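The owner of the Cosgrove Street laundry in Goltelbridge has folded other people's shirts for 21 years and still doesn't trust a sleeve. "Jeans want to be folded," she says. "A T-shirt has opinions."

Her rule is to lay it flat, pull it wide, then bring the bottom up. She allows 16 seconds a shirt – on a good morning.

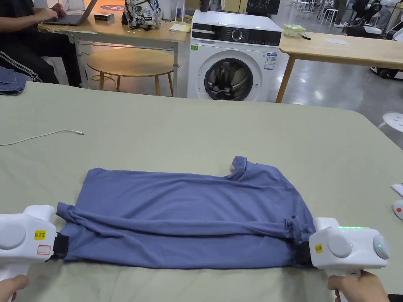

A blue T-shirt on the folding table, jeans already folded at the far left.

The collar is where most people give up, she thinks. "They hide it underneath and hope." Did she ever? A pause. "In March, when it's busy, I've hidden a few."

At home her own shirts live on a chair. "I'm off at 7," she says. "So is the folding."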